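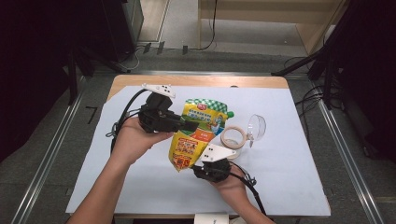 I've been wrapping little parcels for my niece's class, and the snack pouches beat me every time. Boxes I can do in my sleep, but anything that stands up on its own fat bottom and goes thin at the top just bunches! I have a big sheet of pale paper down, the yellow pouch in the middle of it and my roll of masking tape close by, and I still can't decide which way to lay the thing. Any ideas, you lovely people?

Filed under: Gift Wrap & Paper Crafts > Help Needed

balano7
Lay it flat, dear, and roll it like a candy, with both ends twisted. My mother did all of ours that way.

zorkberg
I'd have to disagree with balano7 (sorry!). A twist wastes so much paper. Stand it up, gather the sheet over the top and tie it with yarn.

balano7
Yarn comes undone in a backpack, though. I'll stick with my twists.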